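직업교육 실습실 안전점검표 및 점검 의견
대상: 트롤렉(Trolleck) 직업전환과정, 룬드관 실습실 501호
점검일: 2019년 3월 17일 일요일
점검자: 쿠마레산 아이옌가르(Kumaresan Iyengar)
판정 구분: 적합 / 보완 / 부적합

1. 출입 및 피난
1-1 주 출입문 개폐 상태: 적합
1-2 비상구 앞 적치물: 보완. 교재 상자 6개가 통로 폭을 줄이고 있음. 수업 개시 전 이동할 것.
1-3 피난안내도 게시: 적합. 다만 개편 전 호실 번호가 남아 있어 다음 인쇄 때 수정 요망.
1-4 유도등 점등: 적합

2. 수공구 및 작업대
2-1 공구 대장과 실물 일치: 보완. 대장번호 3210 항목의 반납 서명 누락.
2-2 손잡이 피복, 날물 파손 여부: 적합
2-3 작업대 고정 및 수평: 적합
2-4 수업 종료 후 공구 회수 절차: 보완. 절차서는 있으나 담당 강사별로 양식이 다름. 클루넘(Clunum) 양식으로 통일할 것. 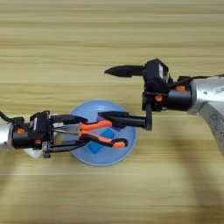 쿠마레산 아이옌가르: 2-4는 지난 10월 점검에서도 같은 의견을 냈습니다. 강사용 양식을 회수하지 않으면 다음 학기에도 두 가지가 섞여 쓰입니다. 개강 전 강사 회의 안건으로 올려 주십시오.

조치 계획: 구 양식 폐기, 신 양식은 강의계획서에 첨부하여 배포. 확인란은 수강생이 아닌 강사가 서명.

3. 전기
3-1 누전차단기 시험 버튼 동작: 적합
3-2 멀티탭 문어발 연결: 부적합. 뒷벽 쪽 2구를 연장선으로 재분기함. 즉시 분리하였고 재설치 금지 표지 부착.
3-3 분전반 앞 이격거리 1000mm 확보: 적합
3-4 접지 연속성 측정 기록: 보완. 측정값은 있으나 측정자 성명 없음.

4. 교육 및 기록
4-1 수강생 안전교육 이수 서명: 보완. 중도 등록자 명단이 이데토브(Idetov) 학사시스템에는 있으나 실습실 비치본에는 없음.
4-2 신규 강사 오리엔테이션 기록: 적합
4-3 사고 보고서 양식 비치: 적합. 잔여 매수 적음.
4-4 보호구 지급 대장: 적합

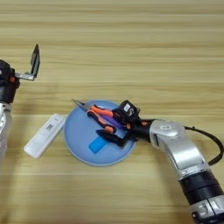
문: 중도 등록자는 안전교육을 받기 전에 실습에 참여할 수 있습니까?
답: 참여할 수 없습니다. 이론 수업만 출석하고, 교육 이수 서명이 비치본에 기재된 다음 차시부터 실습에 들어갑니다.

5. 구급 및 소화
5-1 구급함 내용물 유효기간: 보완. 소독용품 교체 대상.
5-2 소화기 압력 지시 및 봉인: 적합
5-3 비상연락망 게시: 보완. 야간반 담당자 연락처가 전임자 것으로 되어 있음.

종합 의견
부적합 항목(3-2)은 현장 조치 완료. 보완 항목은 담당 부서가 조치 결과를 본 점검표 비고란에 기입한 뒤 사본을 교무행정실로 제출할 것. 1-2와 4-1은 조치 전까지 야간반 실습 배정을 보류함. 재점검 시에는 보완 항목만 확인하며, 적합 항목은 다음 정기점검에서 다시 다룸.

비고: 4-1 비치본 갱신 담당 미지정.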